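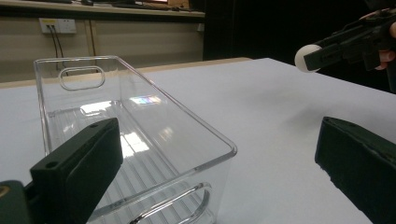 How often do you need to clean out a fridge?
Once a week for a quick look, and properly every month or so. The weekly look matters more. It takes me 10 minutes, the night before I shop.

2/ A few people asked after my last post about throwing out less food, so I'm putting it in one thread. I rent a unit in Lollville with an old Itasier fridge and a pantry the width of a broom cupboard. Two adults, one kid who is currently off cheese.

3/ Background: in June I kept every supermarket docket and wrote on the back what we ended up binning. Half a cabbage. Most of a bag of spinach. Two yoghurts. A tub of rice I couldn't put a date on. Bread, over and over.

4/ I added up what that would come to across a year and got up to $700. That includes meat, which we don't bin often, but it's expensive when we do. I didn't count peels, bones or coffee grounds.

5/ Start with the temperature. The dial in my fridge has no degrees on it, just a picture of a snowflake getting bigger. I put a cheap fridge thermometer in a glass of water on the middle shelf and left it overnight. It was far too warm. It sits at 3 degrees now and milk lasts to its date.

6/ If you turn yours down, check it again the next day before turning it down further. I froze a lettuce by being impatient.

7/ Check the door seal too. Shut a strip of paper in it and pull. If it slides straight out, the seal is dirty or it's had it. Mine was dirty. Warm soapy water and an old toothbrush, then wipe it dry.

8/ Where things go. Raw meat on the bottom, always, on a plate or in something with sides. Leftovers at eye level. Condiments in the door, because they can cope with it. Milk does better on a shelf, even though every fridge has a milk-shaped gap in the door.

9/ We used to keep fruit and veg mixed in both crispers. Now apples and pears live on their own. They give off ethylene and the greens go yellow faster next to them. Avocados stay on the bench until they give a little, then into the fridge.

10/ Herbs: parsley and coriander in a jar with a bit of water, loose bag over the top. Basil on the windowsill, never in the fridge. Mint will survive nearly anything.

11/ Spinach: get it out of the bag when you get home. Dry container, paper towel under and over. Change the towel if it gets damp. This one change has done more for us than anything else on the list except the freezer.

12/ Potatoes and onions both want dark and air, and they want it separately. Onions hang off the back of the pantry door in a cut-off stocking, which my grandmother did and which looks terrible.

13/ Dates. In Australia "use by" is about safety and "best before" is about quality. Past use by, it goes. Past best before, I look at it and smell it. Pasta, rice, tinned tomatoes and honey all last well beyond it if they've been stored sensibly.

14/ Eggs. Keep them cool and steady, with the date where you can find it. If you decant them, tear the date off the carton and keep it with them. Pointy end down is what I was taught. If one is cracked I don't use it, no matter how fresh the rest are.

15/ Someone will bring up the float test. It tells you how much air has got into the egg, so it's a rough guide to age. It won't tell you whether the egg is safe. I go by the date, and I crack them into a cup first when I'm baking.

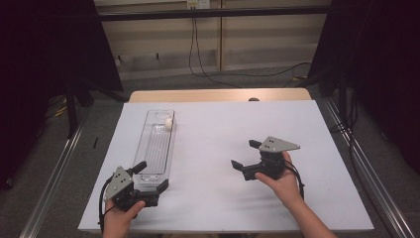 16/ Leftovers. Into the fridge as soon as the steam is off, in shallow containers so they cool quickly. I write the day on a bit of masking tape. The roll and a pen live on top of the fridge. If they lived in a drawer I would never do it.

17/ We eat leftovers for lunch the next day or they get frozen. I've given up pretending that I'll want the same curry four nights in a row.

18/ Rice is the one I'm strict about. Cool it fast, fridge it, eat it the next day, heat it right through. If it has sat out on the stove all evening it goes in the bin and I don't feel bad about it.

19/ The freezer. Bread goes in sliced on the day we buy it and comes out a slice at a time. That was the "over and over" in post 3, gone. Crusts go in a separate bag for crumbs.

20/ Other things I freeze: grated cheese, ginger (whole, grate it frozen), lemon juice, tomato paste in spoonfuls on a tray, ripe bananas peeled first. Peel them first. I've chipped the skin off a frozen banana and I don't recommend it.

21/ Things I've stopped freezing: cooked potato, anything with cucumber, cream on its own. Milk is fine for cooking but separates a bit, so shake it after it thaws.

22/ Thaw in the fridge, not on the bench. It means thinking about dinner the night before. I get this wrong fairly often and we have eggs on toast.

23/ Shopping. I used the Nunix list app for a while. It was good, but we'd both add milk from different rooms and come home with two lots. We've gone back to paper on the fridge door. Whoever finishes something writes it down.

24/ Before I write the list I do the look through. Anything that needs eating comes forward, and I plan three dinners around it. Only three. The other nights sort themselves out between leftovers, pasta and whatever's on special.

25/ I used to plan all seven nights. Then somebody would work late or we'd get asked out, and a whole meal's worth of vegetables would sit there going soft.

26/ Specials. The Soliman near us does big bags of capsicum cheap late in the afternoon. I buy them if I've got time to roast them that night. If I haven't, I leave them. A cheap bag I throw out isn't cheap.

27/ Loose veg costs a bit more per kilo at ours than bagged. For a household our size it still works out, as I can buy two carrots. For a family of six I'd get the bag.

28/ Containers. You don't need a matching set. Being able to see into them helps a lot, so clear plastic or old jars. Measure the shelf before you buy anything, including the depth with the door shut. Fridge shelves are shallower than you'd think.

29/ Handles are worth having on anything that goes up high or at the back. You pull the lot out, take what you want and slide it back. Without handles I end up dragging things forward by the rim and knocking the mustard over.

30/ Wash them by hand in warm water if you want them to stay clear. The dishwasher has turned a couple of mine cloudy. Dry them properly before they go back or you get a puddle under the carrots.

31/ We have one spot on the top shelf for "eat this first". Half an onion, the end of the ham, the opened hummus. Anyone after a snack is meant to look there. The kid does. The adults are patchy.

32/ Things to do with the odds and ends:
Soft veg: soup, or grated into a bolognese.
Herb stalks: chopped fine in the same soup.
Stale bread: crumbs, or French toast if it's only a day or two old.
Last of the jam: hot water, shake the jar, over yoghurt.
Wrinkly apples: stew with cinnamon and freeze.

33/ Jalen Holloway asked about frittata in the replies to the last one. Mine: fry whatever needs using until any water has cooked off, pour over beaten eggs and a splash of milk, cheese on top, low heat until the edges set, then under the grill. Zucchini needs salting and squeezing first or it weeps.

34/ Proper clean, once a month. I do it when the fridge is emptiest, right before a shop. Everything out, shelves into the sink once they've lost their chill. Don't run hot water over a cold glass shelf. Bicarb in warm water for the inside walls, then a dry cloth.

35/ Look for the little drain hole at the back, under where the condensation runs down. Ours was blocked and I'd been mopping up water for months thinking it was the lettuce. A cotton bud cleared it.

36/ What hasn't worked: a whiteboard inventory of the freezer (out of date in a week), those green bags for veg (couldn't tell any difference), a worm farm on a west-facing balcony in summer. Poor worms.

37/ Scraps now go in the council green bin, which takes food here. Check yours, because the rules change from one council to the next, and ask about the liners as well. Some take the compostable bags and some only want newspaper.

38/ We still bin things. Last week it was half a cucumber and some sour cream. But the kitchen bin goes out less often and it doesn't smell the way it used to.

39/ If you only do one part of this, freeze the bread. If you do two, get the thermometer. Mine came from the hardware shop and it's still in there behind the butter.

40/ I'll do the pantry in a separate thread once I've dealt with the moths.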